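Re: [supplies] Paper bowls, Kullora vs. Geveo
April, 4:10 p.m.
by the Flirnisby supplies desk

> We go through a lot of bowls at the soup lunch and the plain
> Geveo ones go soft at the base before people finish. Is the
> printed Kullora bowl any heavier? The catalog gives a price
> per case and nothing else. Also, do they nest tightly enough
> for the narrow shelf?

Case price first. Mitsotakis-Vlachou quotes 88 for a case of 398, which is an odd count but it is what the invoice says. Delivery is 19 on top unless the order reaches 3000 bowls.

On nesting, I can't give you a stack height. The shelf clearance needs measuring at your end, with the bowls in their sleeves.

Weight is the weak point of the Kullora. The paperboard is thin – the blue print on the inside shows through faintly on the outer wall, and there is no pattern printed on that side to hide it. The rim is flared and the wall narrows to a flat base, so the shape is fine for a tabletop. I would use them for salad or chips and keep looking for a soup bowl. If anyone has a board weight for either brand, please post it to the list.

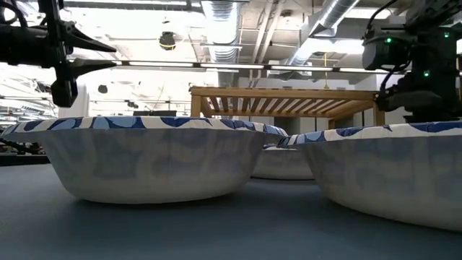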